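About Kerness

Clothing repairs and alterations by post and over the counter
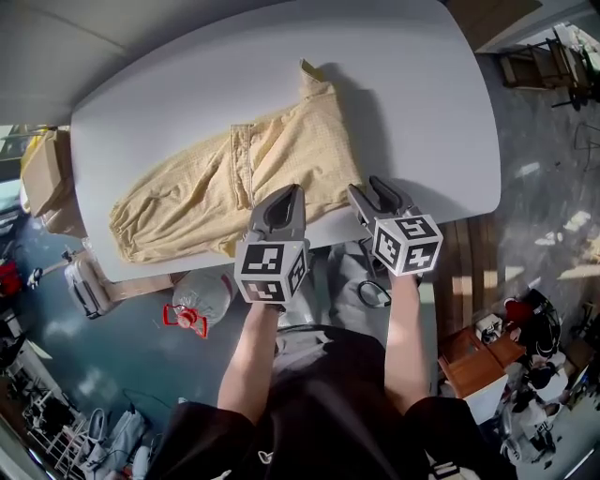 Pale yellow check on the table.

Kerness was started by Roya Pakzad and Hjalti Vigfúsdóttir, who met on a pattern-cutting course and took on a small shop in Vurkberg Lane the following February. Roya had worked in bridal alterations. Hjalti came from outdoor wear and still does most of the zips.

We take up hems, replace elastic, patch knees and elbows, reline coats and let out waistbands where there is enough seam allowance. We do not work on leather or fur. Children's clothes are charged at a lower rate, and school uniform is done first in the last two weeks of the summer holidays.

Postal customers should wash items before sending them and pin a note to each one saying what needs doing. We reply with a price before any work begins. If you decide against it, you pay only the return postage. Most repairs are finished within 20 days.

Thread and elastic come from Mousavi, a family wholesaler we have used from the start. Buttons are kept from clothes past mending, and you are welcome to look through the tins.

The shop is open from ten until five, with an hour's closure at one. Parking is behind the chemist.

Page updated Aug 19, 2025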